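From: Gualtiero Valentini
To: the Rirnham small-automation list
Date: 2024-08-27
Subject: Re: Brilex gripper kit, anyone tried it on floppy stuff?

Somebody on the list wrote:

> We do silk flower displays for hotels and we're looking at the Brilex
> kit from Jisar (two fingers, wrist camera, the control box). The sales
> page shows it picking up blocks and bottles, which doesn't help me a
> lot. Can it take hold of a stem without mashing it? Is the camera any
> good up close? And is the Bassi finger set worth the extra money? I'd
> love to hear from a person who's had one on the bench and isn't
> selling them.

Hi, yes! I've had one since the spring and I'm not selling anything, unless you want my old vacuum cups (please take my old vacuum cups).

Short version: I like it, I'd buy it again, and I'd skip the fancy fingers until you've tried the plain ones. Long version follows, get a coffee.

Unpacking and bolting up took me an evening. The printed manual is thin and the cable diagram has two connectors swapped, so download the newer one before you start. Mine threw the same startup error over and over until I did the firmware update, and after that it behaved. Jisar support answered my email in 3 days with an actual fix, so no complaints there, but if you're the kind of shop that needs somebody on the phone the same morning, ask them about that first.

Now, stems. The plain fingers are stiff and chunky, and the default grip force is set for somebody moving bricks. Turn it way down. The slider goes to 500 and I keep it at 20 for anything with a hollow plastic sleeve on it. Go in low, on the bare part of the stem, and close slowly. If you grab up in the side branches you'll fold them over and then spend your time fluffing everything back out by hand, which I did a lot in the first week. Also, decide up front if you want one stem or the bunch, and space them to match. These fingers are fat and they don't squeeze in between neighbors very well.

I ran 216 picks on fake flowers while I was playing with the settings, and wrote down every miss. Most of them were me aiming too high. A few were the software picking the wrong stem when two stood close together, and I never found a setting that cured it completely, so I mark the one I want by hand. It's a little annoying but you get fast at it!

The camera is the part I'd pay for on its own. It sees the fingers and whatever's between them, so you know where you are before you close. It does blow out a bit on pale petals with light coming through, and glossy floors throw the overhead lights right back at you. I'd put down something matte if your work is mostly light colors.

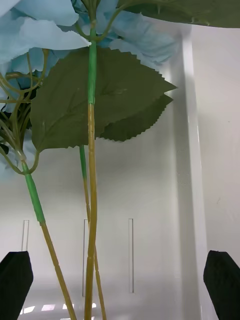

*Blue hydrangea from the wrist camera, stems between the two fingers.*

See how the leaves hang over everything up top? Coming in from above you'd be guessing. Down by the tan part of the stems there's a clear view, and that's where I'd set your approach.

As for the Bassi fingers, I borrowed a set and they're softer and nicer, but they wear, and a replacement pair isn't cheap. I'd wait. Jisar told me there's a slimmer Brilex finger coming in November, and for flowers I think that's the one you want.

Happy to send you my settings file if you write me off list. Tell me which control box version you've got, the older one can't read it.

Gualtiero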